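Workshop notebook, Fri 6 December

Started the dye trials for the Gromberg order. Three fabrics on the list: the heavy linen, the wool twill from Hrubý, and the cotton drill we already had on the shelf. Wanted to get all three scoured before lunch and ended up with two.

Scour first. Linen went in at a simmer with soda ash and a little neutral soap. The water came off dark tea brown, much worse than the last bolt. Dumped it and did a second scour at the same strength. Second bath was pale yellow and I called that good enough. If we buy this linen again, plan on two scours from the start and write the time into the quote.

Wool got a warm soak only, no soda. Brought it up slowly and let it cool in the pot with the lid on. Do not rush this. The strip I pulled early in the fall felted along one edge and is still in the drawer with the bad samples if anyone wants to see what that looks like.

Cotton drill was not scoured. Moved to Monday.

Weighed everything dry before scouring, as usual, and wrote the weights on the tags in pencil. Ink ran last time. The tags are the woven kind, stitched on with polyester thread so the thread stays white and can be found again after the bath.

Mordant. Alum for both, at 20 percent of dry weight for the linen and 8 percent for the wool. The linen had tannin first, an hour, stirred when I walked past. I know the older sheet says to leave the linen in tannin overnight. I compared the two on the scrap strips and could not tell them apart in daylight, so one hour is what I'm using until something shows otherwise.

Madder. Using the ground root from the Wurnulitz sack, the one opened this fall. Rinsed it cold twice through the fine bag to get rid of the yellow. Bath was tap water with a spoon of chalk. Held the temperature low and kept checking. Once the bath gets too hot the browns come out and there is no getting the red back.

Wool took up fast. Good brick red early on, deeper when I lifted it again before lunch. Linen is slower and patchy near the selvage on one side. The patch lines up with where the fold was sitting in the tannin, so I think that is folding and has nothing to do with the cloth. Next time open it right out and use the long pan.

Left both in the bath to cool and went on to the wash test pieces. 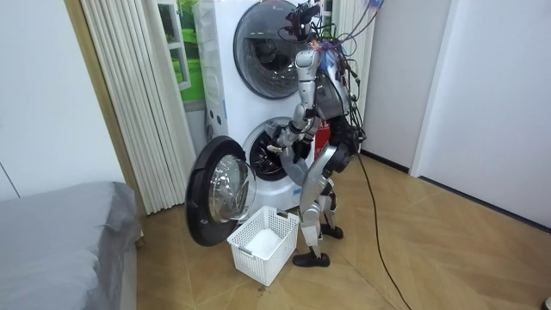 Wash fastness, then. The pieces under test are from the November batch, numbered up to 11, each with a strip of plain white cotton and a strip of plain white wool basted to one side. The point of the white strips is to catch any color that moves. Measured against the gray scale by the north window, with the lights off.

Results so far:

Weld on wool, no change, white strips clean.
Weld on linen, slight loss, white strips clean.
Madder on wool, no change, faint pink on the white wool.
Madder on linen, slight loss, pink on both strips.
Walnut on wool, no change.
Walnut on linen, went a little grayer. I would call it a half step.
Logwood on wool, poor. Strips came out lilac. We should stop offering this one for anything that gets washed.

The rest of the set is still to be read. The light went before I got to it, and I don't trust myself under the lamps.

One thing about the madder on linen. The pink on the strips could be loose color that never got rinsed out in the first place. I went back through the November pages and the rinse is written down as "until clear" with no number of changes. That is no use to anyone. From now on write down how many changes of water, and whether it was warm or cold. I did the same thing myself in the weld section, so this is a note to me as well.

Indigo vat. Fed it first thing. It had gone greenish gray on top with hardly any flower, and the smell was flat. Added a small amount of lime and fructose, stirred slowly, closed it up. By afternoon the surface had a coppery skin again and the liquid under it was clear amber. Dipped one scrap of linen, short dip, and it came up green and turned blue on the line the way it should. Not going to dip any order pieces until it has sat over the weekend. The heater belt on that vat is getting weak and needs replacing before January.

Stisisetti shade card. They want a warm gray between the two we sent. I can see three ways to get there:

Walnut, weak, with a trace of iron.
Oak gall and iron, then a very weak madder over it.
Second exhaust of the walnut bath with nothing else.

The first is the easiest to repeat. The second gave the nicest color on the little swatches but iron on linen worries me over the long run, and I don't want to sell them curtains that go tender on the folds. The third depends too much on what went through the bath before. Going to run the first at two strengths next week and send both.

Stock. Alum is fine. Chalk is fine. Soda ash is down to the last tub. Citric acid is out, and the empty jar was put back on the shelf, so please don't do that. The tannin extract reads 83 grams on the small scale, not enough for the drill. Order went in this afternoon.

pH strips: the roll in the drawer is old and reads low against the fresh ones. Threw it out. New ones are in the tin with the thermometers.

End of day. Lifted the wool out of the madder and squeezed it, no wringing. Color is a bit browner than I wanted but within the range Gromberg signed off on. Hung it in the back without rinsing. It can rest over the weekend and get rinsed on Monday. The linen stays in the bath overnight with the heat off and the cloth pushed down under a plate.

For Monday:
Rinse wool, count the changes.
Lift linen, check the selvage patch in daylight.
Scour the drill.
Read the remaining wash test pieces before noon.
Check the vat before anything goes near it.
Cut strips for the Stisisetti gray, same linen as the curtains, from the end of the bolt with the pulled thread.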